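OK so I finally got to see the digester at the Novesley creamery this morning and I have been boring my family with it ever since. Small thread.

They make soft cheese, so they end up with a ton of whey. It used to get trucked two towns over to Cetgate and spread on fields, and the hauling bill was awful.

Now it goes into a big sealed tank behind the loading dock. Bugs eat the sugar, gas comes off the top, and the gas runs the boiler that heats the milk. I love this stuff!!

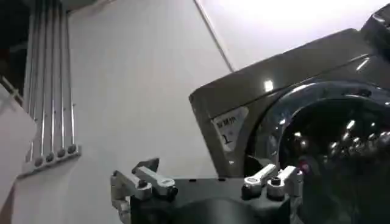 Ülle Ots, who runs the plant, told me they burned 223 gallons of propane in April. Before the tank, a normal month was well over 2,000 – she showed me the old bills.

It does smell. Kind of like a gym bag with yogurt in it (sorry). Only right by the hatch though, and the neighbors on Luten Road say they've had 2 bad days all spring.

Next up is the goat dairy at Mohamedi. They only milk 200 animals, so they'd probably have to share a tank with somebody. If you farm out that way and have whey or manure to spare, message me and I'll pass your name to Ülle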